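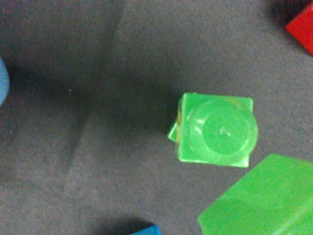 Green on grey: snap-together blocks, the hardest things in the house to throw away.

I have been meaning to sort out the toys since November. I know this because I wrote it on the back of an electricity bill, underlined it, and then put the bill in the toy cupboard, where I found it last week under a jigsaw.

So this month I did what Marjatta Lappalainen told me to do. Marjatta runs the Palis toy library out of two rooms above a bakery, and she has 3552 toys on her books, every one of them washed, mended and labelled. She doesn't believe in sorting from a box. "You tip it out onto something dark," she said, "and you leave it there until you can stand to look at it." A dark cloth shows up everything, apparently — small parts, fluff, the lot. She swears by an old black tablecloth and has had the same one for 11 years.

I went along to her table first, to get my eye in before I faced my own cupboard.

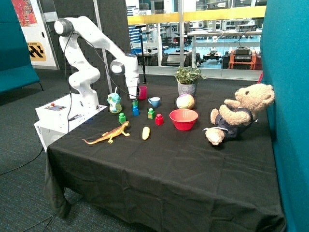

Lallia | Issue 509 | Page 100

Well! I'd expected rows and I got a jumble, and I loved it. An orange lizard with speckles, a little yellow corn cob, a teddy leaning back as if he'd had a big lunch (I wanted him immediately). There was a pink cup and a pale blue mug, a red bowl, a ball in ice cream colours and a pot plant at the back, all mixed in with the blocks.

Marjatta's rule is that you never start with the favourites. Bears and lizards make you sentimental and then you've lost the afternoon. Start with the blocks, she says, as they only have to answer one question: do they still click? If a block clicks, it stays. If it doesn't, she gives it a wash in warm soapy water, works an old toothbrush around the stud and tries again.

Adebayo Mohammed, who mends things for her, is softer than that. He'll keep a block that won't click at all if the colour is nice, and he has a jar of them on his windowsill at home in Khalaf. I'm with Adebayo. A see-through green one with the light coming through it is a lovely thing to have about the place, and it takes up no room.

Back at mine I used a grey blanket, having no black cloth, and it worked nearly as well. I did find I had to shake it out between batches. Blankets ruck up, small things roll into the folds, and any bit of lint stands out a mile. 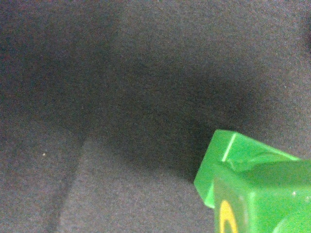 What to do with the ones you keep

Don't buy a big box. I did, a great deep thing from Storner with a lid, and everything sank to the bottom of it and stayed there until the bill incident. Shallow trays are much better, one for blocks and one for play food. Animals can live on a shelf, where they'll be seen and picked up.

Blocks go away clicked together in short sticks, so you can tell at a glance if one's gone missing. The bear, if you have a bear, gets a chair.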